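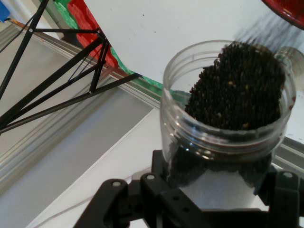
Lowri Humphreys asked this morning whether the jar hold should be judged on grip force at all, or only on how level the mouth stays while seed is going in. Her view is that the vendor's sheet for the Zimar gripper answers the first question and says nothing about the second. The point is accepted, and the entry below is arranged accordingly.

November 5, 2024
Evaluation of the Zimar two-jaw gripper, on loan from Batasora. Present: T. Baloch, M. Pichler, L. Humphreys.

Task: hold a clear threaded jar by the base while seed is poured in from a red-rimmed container. Material is the small dark seed, mostly black with some tan and yellowish grains in it. The jar was held at a slight tilt, mouth up, and in the fill shown the seed is heaped past the rim on one side. Overfilling is to be recorded as a fault of the procedure and kept separate from the gripper score.

Settings: jaw force at level 3 of 7 for the morning series, level 5 after the break. Wrist speed was held at 50 percent throughout. The default profile from Batasora was loaded first and then saved under a new name, so that the original can be restored before the unit goes back.

Observations. At level 3 the jar turned in the jaws on two fills, in both cases late in the pour. At level 5 no turning was noted, but Marlies found the plastic pressed inward near the base and considers this unacceptable for thinner jars. Level 4 has not been tried – it should have been, and it is first on the list for the next session.

The Arango software reported "object secure" during both of the fills in which the jar turned. Tahira has written to Batasora for an explanation of what the message measures. Until a reply is received, the status line is not to be used as evidence in the report.

Spilled seed was swept up and weighed with the remainder. Weights are on the loose sheet and still need to be copied in.

Open items:
Level 4 series, same seed, same jar.
Fill line to be marked on the jar before any further pours.
Price for the soft jaw inserts – the quotation lists them without a figure.
Loan ends in December. Extension to be requested by Marlies.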